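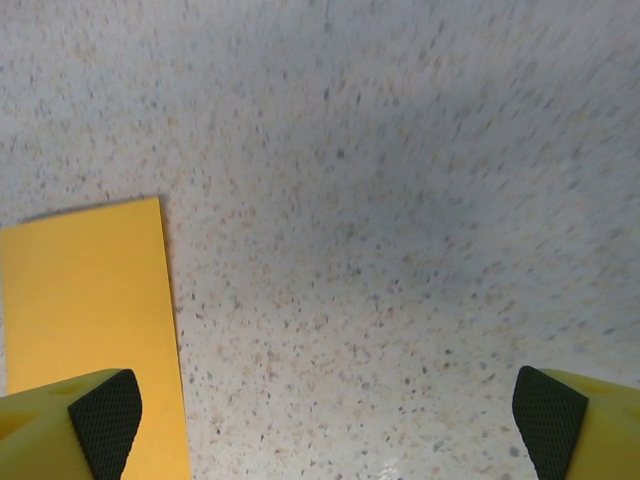

4.2 Shelter intake and the waiting list. Hekcombe keeps one list for all family shelter beds, and the list is where most of our trouble with the data started. Names go on by phone or at the desk, they come off when someone misses two calls. Intake staff told us most people who fall off are still without housing, just no working phone that week. We had 2281 entries to work with, after duplicates. Of these 336 were marked "closed, no contact." Floors come up in the interviews more than we planned for, people talk about sleeping on them, at a cousin's place, in a hallway, and a hard speckled floor like the one in Figure 3, pale with little gray and tan chips all through it, is a long way from what the county form calls "temporarily housed." The form has no box for it. So those households get scored lower, and wait longer.

Figure 3. Speckled floor surface, light base with mixed dark and tan flecks.

Iwasaki (Akihiko Iwasaki, pers. comm.) argues the two-call rule should go. We agree, mostly. Olla dropped its version in August and went to a 60 day hold, no calls needed, a text or a walk-in counts. Too early to say what that does to the length of the list. Staff there like it. The budget office doesnt, the hold makes the list look longer on paper and the council reads that as failure.

One more problem. Hekcombe pays per bed filled, capped at 300 beds, and closed entries cost nothing. We are not saying anyone closes files on purpose. But the incentive is there and the audit never looked at it. Closed files were outside the sample alltogether. See 4.3 for the appeals numbers, which are thin.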